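Home Notebook Projects People Archive
Search this notebook Go

July 25, 2023

Snack sorting, second round. I came in meaning to finish the shelf labels and got about as far as the marker drawer before the food took over (it always does!). The goal is still the same one I wrote down in April: get the bagged and boxed stuff off the open shelf and into clear containers, so people can see what we have without pulling everything out.

Limits for the day: 22 items on the list, 35 minutes on the clock, then stop wherever I am. Brock Gauthier bet me I'd go over. I went over by 4 minutes, and I want it in writing that most of that was me hunting for the lid of the tall container, which had been sitting under the Fraser catalog the whole time.

Notes while I still remember them. Stand-up pouches behave if they go in last. Put them in first and they slump, and then everything leaning on them slumps too. Anything hanging on a header card is a pain because the card is taller than the container and you either fold it or let it stick out. I let it stick out. It looks messier but you can read the thing from the door, and I'd take that over a nice flat top any day. Boxes are easy, no notes on boxes.

The white board over the table was a good call. Crumbs show up right away, and I can slide the small stuff around without it catching on anything. I'd like a second sheet for the other table if there's any left in the Callano order — Brock thinks there is, I think we used it up on the Breta shelves, somebody please go look.

Order I liked best by the end: container down first, a little left of the middle, then the tall things at the back, then pouches, then whatever has a loose cap, because those roll.
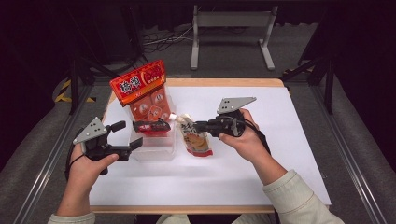 Containers themselves: the Rosanholm ones stack fine when they're full but they wobble empty, so don't build a tower of empties on the cart like I did. I also wrote 70 on the bottom of the wide one in marker, for the shelf height in centimeters, and now it won't come off. Oh well, it's at least the correct shelf.

Still to do: labels (really this time), move the noodles down one shelf, ask Brock where the good tape went. Anything with a torn bag goes in the bin by the sink until I've found clips.

Contact | Copyright 2023 | Back to top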